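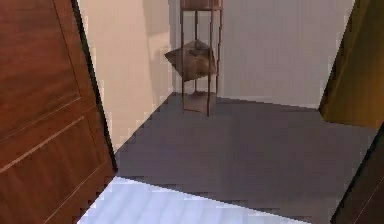 Karkum Gradatlow 60 powered bookshelf speakers

Sold as a pair. Walnut, chalk white or a green the maker calls Fraser. In stock.

The Gradatlow 60 is a pair of powered speakers for people who would like decent sound in a smallish room and have run out of shelf for anything else. The amplifier lives in the left-hand box. The right-hand box is the passive one and joins up by an ordinary speaker cable, supplied, which is long enough for most sideboards and too short for showing off.

Karkum used to build big floorstanders with feet like a grand piano's. Then everybody's lounge room shrank. The Gradatlow range is what the company makes now, and the 60 is the middle one. The smaller model is fine on a desk but gets shouty at parties. The larger one needs a bigger room than most of our customers will admit to not having.

What it sounds like

Warm, mostly. Voices sit forward and stay there, so radio plays and mumbly television dramas are both easier to follow. Bass is tidy and stops before it bothers the neighbours -- if you want to bother the neighbours, there is a subwoofer output on the back. Cymbals are a bit polite. We had a pair on in the shop through April and the only complaint was about the music.

They like some air behind them. Jam them hard into a corner and the low notes go woolly, though a switch marked WALL brings things back to respectable. Foam bungs are also supplied for the rear ports. Most people lose one in the first week, and we keep a jar of spares on the counter.

Connections

Optical, for the telly. Phono, with a proper moving-magnet stage, so your turntable can plug straight in. Line in, for anything older than you'd like to say. Bluetooth, which remembers 9 devices and has a marked preference for whichever phone is in the other room. There is no Wi-Fi and no app, and so far no customer has come back to ask for one.

The remote

Small, grey and the exact shape of the gap beside a couch cushion. It does volume, input and mute. There is no display, just a little light on the left speaker that changes colour by input. The key to the colours is on page 3 of the manual, or you can do what we do and press the button until noise happens.

Specifications

Power: 60 watts per channel
Drivers: 2 per speaker, soft dome tweeter and paper cone woofer
Inputs: optical, phono, line, Bluetooth
Outputs: subwoofer
Grilles: magnetic, included
Warranty: 3 years, parts and labour

In the box

Two speakers, remote with batteries, power lead, speaker cable, foam bungs, rubber feet, and a manual in more languages than the product strictly calls for.

Goes well with

Lerkano low stands. They tilt the speakers back slightly, so the tweeters point at your ears instead of your knees. Flat-packed, with the Allen key included. The spare bolt is meant to be there.

Delivery and returns

Free delivery to metro addresses. Regional orders are quoted at checkout. If you don't like them, send them back within 60 days in the original carton, and please do keep the carton.

Prices current as of 1/1/25.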